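What the Second Arm Really Costs

By Morag Guthrie

When Chae-won Choo opened a spreadsheet last October to plan for robots at Cornden, she gave the arms themselves one line. One! By spring the file had 57 lines, and the arms were still just the one. Everything else had crept in underneath: tables, mounts, cables, spare fingers, a bigger outlet on the back wall, and (my favorite) "flowers, assorted, will be ruined."

Cornden makes silk arrangements for hotels and restaurants, the kind that sit on a front desk all year and only ask to be dusted. It is a small shop with a long order book, and Choo, who runs operations, had been turning work away every holiday season. She wanted help with the dull part of the job, which is picking stems off a table and getting them sorted and handed along to the people who do the arranging.

She got two quotes. Plolar offered a single arm with a service plan, and Wróbel offered a pair, sold together, with training charged by the day. The single arm was cheaper by a good margin and she very nearly signed for it. Then Ryota Tamura, her lead designer, sat her down at his bench and asked her to sort a box of stems with one hand behind her back. She lasted a few minutes, laughing most of the way, and went back to the spreadsheet.

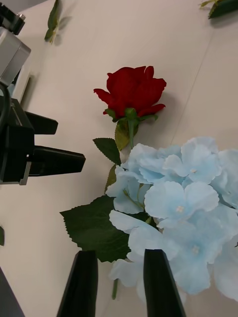 A red rose and a pale blue hydrangea on the table at Cornden, with two grippers close by.

A rose and a hydrangea don't sound like much of a challenge until you try to write down how you pick them up. Ruffled petals, leaves with toothed edges, a big soft cluster of florets with a thin stem poking out from under it. Tamura can grab either one without looking. Teaching a machine to do it takes hours, and those hours belong to somebody who is already on the payroll, so Choo now budgets for them as if they were a piece of equipment. She set aside 81 hours of staff time for the first stretch and tells me she would go higher if she were starting over.

Her other advice is pleasantly plain. Ask what replacement fingers cost before you ask about speed. Measure your doorways. Find out who answers the phone on a Saturday, and call them on a Saturday. Keep some money back for the table, too, as you may well want a plain one that you can clear off quickly, and the nice old workbench everybody loves will probably have to go live somewhere else.

I asked whether she had a date in mind for the arms to pay for themselves. She has one, and she has moved it once already. Her bookkeeper, Shota Shibata, would like it written in ink. Choo prefers pencil for now, at least until she has a full holiday season to look at.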